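Swap Shelf News - Trondley Library Friends

Quick one this month, back is out and typing standing up.

Swap shelf reopens in August. Same spot, bottom of the stairs by the coat hooks. New shelves are up (thank you Fergal Egan, three evenings and one very sore thumb). They hold more than the old ones, so please bring books. Paperbacks mostly. Kids' chapter books go fastest and we are nearly out.

What we can't take: encyclopedias, anything with mildew, textbooks older than your car. Also no more VHS. Roscoe Tillman drove the last load to the Menon transfer station and would rather not go again.

Numbers for those who like them. 900 books in and out since the last newsletter. 121 new swap cards. Best single day was the rainy one when the school let out early, 79 books gone by 5 and the mystery section picked clean. Still short on mysteries. Large print too, people keep asking.

Cards. You don't need a library card to swap, just the little green one, free at the desk. One book in, one book out. If you're short a book take one anyway and make it up later, we aren't checking.

Reading group is on a break till the fall. Last pick split the room. Half loved it, half quit by chapter four, Jahangir Haque read it twice and still wants to talk about the ending. Find him at the coffee table. Next pick will be shorter, promise. Suggestions in the jar please, legibly!! We had one slip that said either "Emma" or "Enemy" and had to guess.

Coffee table is staying. Mugs are not staying if they keep walking off. Bring your own if you can. Decaf is in the blue tin, regular in the other one, somebody swapped them in the spring and it was a long afternoon.

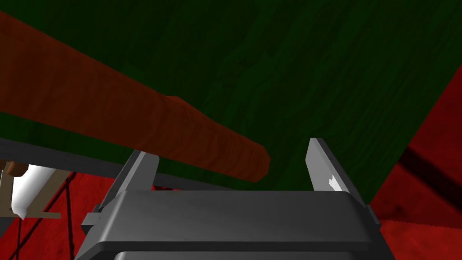
Parking. The Zumilham Street lot is being repaved so use the church side untill the cones come down. Don't block the ramp. Stroller people, the side door is propped open mornings, ring if it isn't.

Help wanted: two people for sorting, an hour a week, sitting down is fine. One person with a hand truck. Somebody who can letter a sign neatly, the current one says FICTON and has for a year. Talk to Keisha Kowalczyk, or leave your number at the desk and she'll call after supper.

Lost and found has one child's raincoat, a pair of reading glasses in a plaid case, and a bookmark with a pressed fern that looks like somebody cared about it. Held til the end of August then they go in the donation box.

Jalen Ferreira has the keys while I'm away. Shelf stays open as ususal.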